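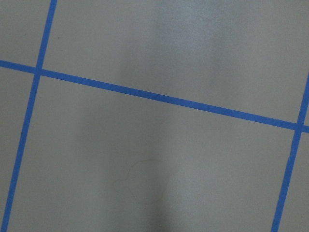
Blue tape grid on the grey surface, Stadholm trial

Stadholm > Meetings > Minutes

Hevex arm trial, review meeting 24/03/2019

Notes by me, Gemma Heywood, so blame me for the spelling.

We went through the Hevex starter kit again, mostly the price. Drumulo want 3849 for the arm, the wrist camera and a year of support, and I still think the support is the bit worth paying for (their helpline talked me through the calibration twice and never once sighed!). Chaturvedi asked if we could drop it and pay per call. I'll ring them and find out.

Pick and place: 46 tries in the last run and 14 misses. I'd hoped for better, but most of the misses were small parts put down too close to the tape. Chaturvedi wants wider cells – I'd sooner keep the grid as it is until the next 40 tries are done, so we can compare like with like. Agreed, slightly grudgingly.

Lighting came up too. The sheen on the grey surface bothers me more than it bothers anyone else, so I've been told to try a lamp shade and report back.

Decision to buy put off until August. Chaturvedi to ask for a longer loan in the meantime.

Last updated by G. Heywood
Contact Stadholm | Copyright | Back to top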